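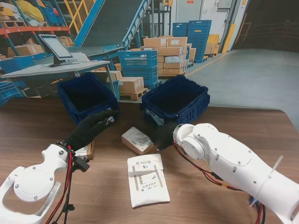 Chapter 4
Household Goods and the Duty of Care

Learning objectives
After studying this chapter, students should be able to:
- distinguish a sale of goods from a loan for use;
- state what a seller must tell a buyer about a used item;
- explain how a written term can change, but not remove, the duty of care;
- apply these rules to a short set of facts.

Key terms: bailment, disclosure, fitness for purpose, latent defect, loan for use, patent defect

4.1 Introduction

Most of the agreements that people enter into are small. A neighbor lends a ladder for the weekend. A student buys a used desk from a stranger. A shop takes in a lamp for repair and gives the owner a paper ticket in return. Few of these dealings are put in writing, and fewer still ever reach a court. They are nevertheless governed by rules, and the rules are older than the printed contract forms discussed in Chapter 2.

This chapter deals with movable goods of modest value: furniture, tools, kitchen equipment, small electrical appliances. The law treats such goods in much the same way as it treats costlier ones. What differs is the evidence. Receipts are lost, instruction booklets are thrown out, and the parties often remember the same conversation in different ways.

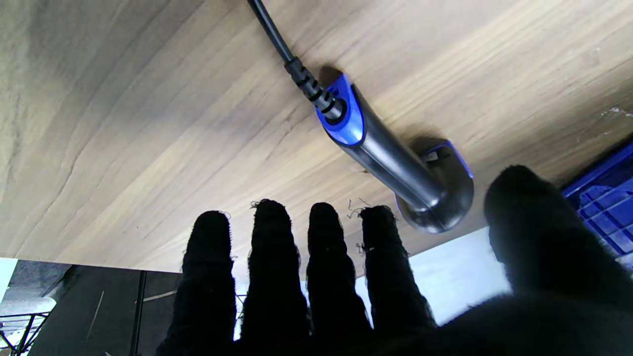
The first question in any dispute of this kind is whether ownership was meant to pass. If it was, the dealing is a sale or a gift. If it was not, the person holding the goods is a bailee and must return them in the condition in which they were received, allowing for fair wear. The answer depends on what the parties said and did at the time - their later regrets carry little weight.

4.2 An opening case

Xiomara Nakamura ran a small secondhand store in the town of Moura. In April she let a customer, Hammad Rind, take home an electric floor polisher for 14 days, on the understanding that he would either pay for it or bring it back. Nothing was signed. On the second day the motor failed. Ms. Nakamura asked for the full price. Mr. Rind replied that he had bought nothing, and that the fault must have been present before he took the machine.

Both parties relied on the same conversation. Ms. Nakamura described it as a sale with a right to return. Mr. Rind described it as a loan with an option to buy. Under the first view, the risk of failure may already have passed to him. Under the second, it remained with the store unless he had been careless.

The matter was settled before a hearing, with the mediator, Pirjo Ikonen, proposing that the cost of repair be shared. We return to these facts in Section 4.4, where the position of a latent defect is considered more fully.

Before reading on, write down which account you find more convincing and which facts led you to it. Keep your notes for the review exercise at the end of the chapter.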